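Tasbridge Handling Practice Group
Minutes of the spring meeting

15 March 2026
Minutes taken by Rekha Dubey

Last updated: after corrections from members

We began a few minutes late, as usual, because the coffee had only just arrived and it seemed unkind to make people leave it. Apologies had come in from the Pesley site, who were in the middle of moving and sent their comments in writing (thank you, Pesley, they were very thorough and are taken up under the items they belong to). The Stavamville people joined by phone and could hear us well once we had moved the speaker away from the kettle.

1. Minutes of the last meeting

Agreed as a fair record, with one small change. The line about gripper storage should have said that tools are hung up with the jaws open. It said closed, which was my slip, and I am sorry to anyone who went off and did it that way.

2. The draft code of practice for hand-held gripper work

Most of the meeting went on this, and rightly so. The draft now stands at 20 clauses, and the aim was to get through the ones on soft items, the ones on the table surface and the ones on working with two tools at once. We have all been working from slightly different habits, some of them carried over from the old Mak handbook, and it was a pleasure to hear people explain why they do things the way they do.

Clause on gripping textiles. The draft said that an item should be taken "cleanly and singly." Stavamville felt this was asking too much where socks are concerned, as they lie over each other and one will often bring its neighbor along. Pesley had written much the same. After a good long talk we settled on wording that asks the operator to aim for one item, to close the jaws on the fabric of that item only, and to carry on with the lift at a steady pace if a second item is touching it. If the second one comes clear of the basket, both are lowered again and the take is marked. We also agreed that bunched fabric between the fingertips is perfectly acceptable for socks, and that we should stop fussing about it in reviews.

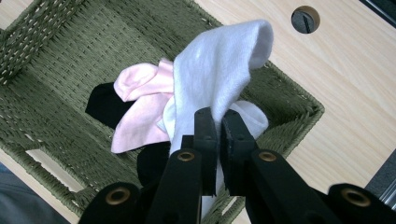
Soft items clause: white sock held between the fingertips, pink sock close beside it, black sock lower in the basket.

There was a question from the phone about whether the code should name a preferred part of the sock to hold. The feeling in the room was no. People felt that a spread of grips is more useful to everyone downstream, and that an operator who is hunting for the toe every time slows down and starts to look stiff. The clause will say "any part that gives a secure hold" and leave it there.

Clause on baskets and other containers. This one went through quickly. The container stays where it was put at the start of a take, and if it gets nudged it is left nudged until the take is over. Reaching in is done from above, keeping the fingers clear of the rim where that can be managed. Woven containers are to be looked over for broken strands at the start of each session, as a loose end can work its way into a pivot. Pesley asked that we add a word on cleaning out fluff, and we did.

Clause on the open jaw and the table surface. The draft had an operator begin every take with the jaws fully closed, which came straight out of the Mak handbook, and I don't think any of us could remember the reasoning behind it. The new wording is that a take begins with the jaws open and empty, with clear tabletop between the fingers, so that a reviewer can check both pads before the handling starts. Pads should be free of threads and lint. Stavamville would like the pads changed after 2,000 closures, and were quite firm about it; others thought this a bit generous and would sooner go by eye. We left the figure in for now, in brackets, and will come back to it in June when there has been time to compare notes.

Marks on the table came up too. Light scuffs and faint lines may stay, and a table need not be replaced on their account. Fresh tape or a sticker is another matter and should come off before work begins — several of us have been caught out by that one.
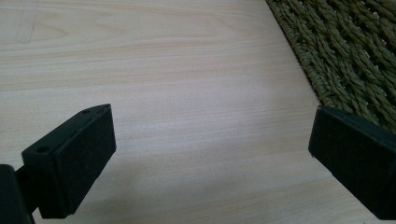

3. Working with two grippers

The clause on two-handed work was the newest and had the most written on it by the time it came round the table. The main points, as agreed:

Each hand keeps to its own side of the container unless the task calls for a crossover, and a crossover is slow. The hand that is waiting stays raised or rests away from the container, and does not hover directly over it. Cables run back along the forearm or down past the hand, never across the work. The operator checks for slack before starting, with both arms stretched out to the far side of the table and back again.

We also talked for a while about the floor. Bags, spare cables and chairs should be kept well outside the rails, and the person setting up walks once around the table before calling the start. It sounds like a small thing to write into a code, but Pesley's note told us about a chair that had rolled in during a session, and we felt it had earned its line.

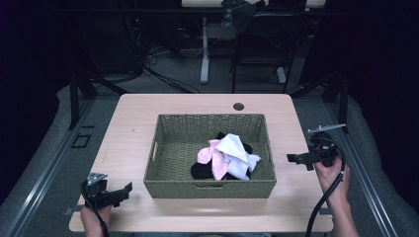

Two-handed work: a gripper in each hand, with the basket of socks between them.

4. Reviewing takes

Stavamville reported that they have now reviewed 670 takes against the earlier draft, and we all said how much we appreciated it, as it is patient work and goes mostly unseen. Their main finding was that reviewers disagree most over what counts as a drop. The group agreed that a drop means the item leaves the jaws before it reaches the place it was meant for, whatever the height. A sock that slides a little in the grip and stays held is noted as a slip. Both kinds are kept in the set with their marks, and I was asked to underline that word "kept," so please consider it underlined.

Two reviewers will look at each marked take until June, and after that we will see whether one is enough.

5. Rest breaks

Carried over from last time. The tools are light enough at first, and less so by the end of a morning. The code will recommend a change of operator or a proper sit-down between sets, and a set will be no longer than the least experienced person on shift is comfortable with. There was warm support for this and very little to discuss, though we managed to discuss it for quite a while all the same.

6. Actions

Rekha Dubey to type up the agreed wording and send it around to all sites.
Stavamville to keep a record of pad changes and bring it to the next meeting.
Pesley to write a short paragraph on cleaning the pivots, with the cloth and brush they prefer.
Tasbridge to retire the 4 remaining paper copies of the Mak handbook, keeping one for the shelf.

7. Any other business

A short word of thanks to those who stayed behind to put the tables back. The next meeting will be in June at Stavamville, and they have promised lunch. Anyone needing a lift from Tasbridge should let me know in good time.

Contact: Rekha Dubey, Tasbridge Handling Practice Group | © Tasbridge Handling Practice Group | Back to top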